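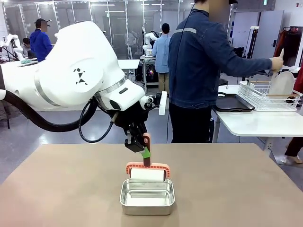
Section 4: Routine Care of Fabrics, Utensils and Small Items

4.1 Scope

This section applies to all self-contained units at Terwood and Kereama. It sets out how residents are to care for the soft furnishings, kitchen utensils and cleaning tools supplied with each unit. Care of the washing machine and dryer is covered in Section 5. Carpets and blinds are the responsibility of the Grundum housing office and should not be treated by residents.

4.2 Before you begin

1. Check the inventory card inside the pantry door. Items marked with a letter R may be replaced free of charge once in each tenancy.
2. Open at least one window or switch on the rangehood.
3. Put on household gloves if you intend to use any product other than dishwashing liquid.

CAUTION: Do not mix bleach with any other cleaning product. If fumes are noticed, leave the unit and telephone the duty line on extension 448.

4.3 Lint and pet hair

1. Shake cushion covers and throws outdoors. Shaking them over a balcony rail is not permitted.
2. Roll in one direction only, beginning at the seam and working towards the open edge.
3. Remove the used sheet when it no longer picks up hair, and place it in the general waste bin. Used sheets are not recyclable.
4. Stand the roller on its end when storing it, away from the hot water cupboard.

NOTE: Adhesive sheets must not be used on the leather-look dining chairs. Residue left on these chairs is charged at the end of the tenancy.

4.4 Sponges, brushes and silicone items

1. Rinse the item under the hot tap to remove loose food.
2. Fill a shallow metal tray or the smaller sink with warm water to a depth that covers the item, and add a small amount of dishwashing liquid.
3. Leave to soak. Ten minutes is sufficient for most items; baking moulds with baked-on residue may be left overnight.
4. Work over the surface with the brush, using short strokes. Pay attention to grooves and folded edges, where grease collects.
5. Rinse in clean water and squeeze out sponges fully.
6. Stand brushes with the bristles clear of the bench and allow everything to air dry.

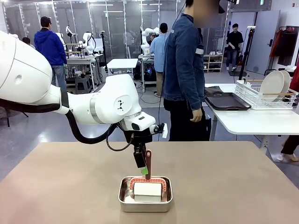

Figure 4-2. Brush and sponge in a stainless steel tray.

CAUTION: Steel wool and scouring powder will scratch metal trays and must not be used on them. Trays returned with heavy scratching will be treated as damaged.

Sponges should be replaced every fortnight, or sooner if an odour remains after washing. Replacement sponges are available from the Fodumwood store room on Saturday mornings. Please bring your unit number – the store room does not hold resident lists.

4.5 Stains

1. Blot the area with a dry white cloth. Do not rub.
2. Test the cleaning product on a concealed part of the fabric and wait until it has dried.
3. Apply the product sparingly, working from the outside of the stain towards the centre.
4. Record the stain on Form 921 if any discolouration remains. A stain reported during the tenancy is assessed as wear in the first instance; an unreported stain is not.

4.6 Enquiries

Questions about this section should be directed to Yvonne Bramwell, Resident Services, Grundum housing office, Room 23. Requests for replacement items are to be made in writing on the form supplied with the inventory card. Residents who require the manual in large print or in another language may ask for a copy at the front counter.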